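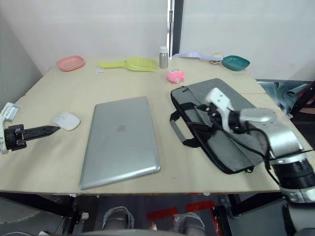 Rapport de clôture, module de planification Statix, mai 2025. Le soussigné, Raed Saliba, chargé de la vérification logicielle auprès de la société Kanaan, a reçu pour mission d'établir les raisons pour lesquelles le planificateur, dans sa version 3, suspendait l'exécution de la tâche dite de rangement. Cette tâche consiste à introduire l'ordinateur portable dans sa sacoche, puis à y joindre la souris. L'état initial retenu pour l'analyse est le suivant : l'ordinateur fermé, posé en diagonale au milieu de la table, la sacoche à plat sur la droite, sa poignée noire tournée vers lui, la pince blanche du bras droit suspendue au-dessus de celle-ci. À compter de cet état, le planificateur disposait de tous les éléments nécessaires. Il n'a pas produit de trajectoire.

Les journaux ont été examinés dans leur intégralité, soit 2 438 lignes. Il n'y figure aucune erreur au sens de la nomenclature en vigueur. Le module de perception a transmis ses estimations dans les délais. Le contrôleur des bras a répondu à chaque sollicitation. À la ligne 66, le planificateur a inscrit la mention « objectif admissible, exécution différée », puis il a renouvelé cette mention toutes les 800 millisecondes jusqu'à l'intervention de l'opératrice, Mme Yara Hourani.

Entendue par le soussigné, Mme Hourani a déclaré n'avoir rien modifié. Elle a précisé que la tâche avait été exécutée sans incident durant tout le mois de février, sur une autre table et avec une autre sacoche. Interrogée sur ce qu'elle avait fait pendant la suspension, elle a répondu qu'elle avait attendu. Interrogée sur la durée de cette attente, elle a indiqué qu'elle n'avait pas consulté l'heure et qu'elle avait fini par s'asseoir.

La mention « exécution différée » ne figure pas dans la documentation remise par la société Funex, qui a fourni le code d'origine. Le soussigné en a retrouvé la trace dans une branche ancienne du dépôt, sous la signature de M. Walid Khoury. M. Khoury a quitté le service avant l'arrivée du soussigné. La fonction est brève. Elle évalue, pour chaque action, ce que l'auteur nomme le coût de fermeture, à savoir la part des actions encore possibles que l'action envisagée rendrait impossibles. Lorsque ce coût dépasse un seuil, le planificateur diffère. Un commentaire accompagne la fonction : « Ranger un objet, c'est supprimer tout ce qu'on pouvait encore en faire. Demander confirmation. »

Or aucune confirmation ne pouvait être demandée. Le canal prévu à cet effet avait été retiré lors du passage à la version 3, sur proposition de Mme Kalliopi Makris, au motif qu'il n'avait jamais servi. Le planificateur adressait donc sa question à une interface absente, recevait un silence, et interprétait ce silence conformément à sa spécification, comme une réponse en cours de rédaction.

Le soussigné s'est rendu à Brirstead afin d'y rencontrer M. Khoury. Celui-ci l'a reçu dans sa cuisine et a reconnu la fonction. Il a exposé qu'il l'avait écrite dans les semaines suivant le décès de son père, alors qu'il vidait l'appartement de ce dernier, et qu'il n'avait pas souhaité en faire état dans le message de validation. Il a demandé si elle fonctionnait. Le soussigné a répondu qu'elle fonctionnait. M. Khoury a demandé ensuite quel était l'objet à ranger et, l'ayant appris, il a ri — assez longtemps pour que le soussigné juge convenable de reboutonner son manteau. Il a prié que l'on supprime le tout.

De retour au laboratoire, le soussigné a soumis à M. Helmi Rantala, responsable du module, deux corrections possibles. La première supprime la fonction. La seconde rétablit le canal de confirmation et laisse le calcul en l'état. M. Rantala a fait observer que la première demandait moins de travail, puis il a signé la seconde. Il n'a pas motivé sa décision et la procédure ne l'y obligeait pas.

L'essai de recette a été conduit le soir même. À la ligne 66, le planificateur a inscrit sa mention. Une fenêtre s'est ouverte sur le poste de Mme Hourani, portant la question « Confirmer le rangement ? » et deux boutons. Mme Hourani a regardé la table, puis l'écran. Le soussigné a noté qu'elle avait approché la main du clavier et qu'elle l'avait retirée.

Elle a demandé s'il existait un délai. Le soussigné a consulté la spécification et lui a répondu qu'il n'en existait pas.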